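Chapter 3
Depth of Field and the Choice of Aperture

Print this page
E-mail this page
Shares: 14 | Comments: 2

Every lens brings only one distance into exact focus. Objects slightly nearer or farther still look sharp to the eye, and the zone in which they do is called the depth of field. This chapter explains what makes that zone wide or narrow, and how a photographer can plan for it before pressing the shutter.

Three settings control depth of field: the aperture, the distance to the subject, and the focal length of the lens. Students usually meet the aperture first. A small f-number, such as f/2, stands for a wide opening and gives a shallow zone of sharpness. A large f-number, such as f/14, stands for a narrow opening and gives a deeper one. The numbers run opposite to what many beginners expect, and it is worth learning the standard series by heart.

Distance has a strong effect as well. At close range, the zone of sharpness may be thinner than the object being photographed, so that the front of it is crisp and the back is soft. A photographer who moves back gains depth but records the subject at a smaller size.
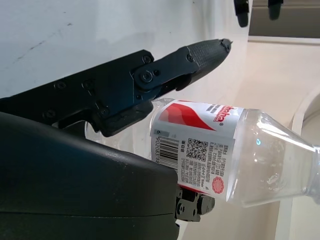
Johanna Kuster objects that most courses teach aperture as a matter of background blur alone, and that students then leave the lens wide open for every portrait. In her view, the first question should be how much of the subject must be sharp - the background can be settled afterward.

The exercises at the end of this chapter follow her order of work. Readers will choose a subject, decide which parts of it need to be clear, and only then select an f-number. A 200 mm lens is used in the second set, where small errors in focus are easy to see. Those who own only a short lens may complete the first set and read the second.

Section 3.1 begins with the circle of confusion - the largest blurred spot that a viewer still accepts as a point. The term will be needed again in the chapter on print size.

Print | E-mail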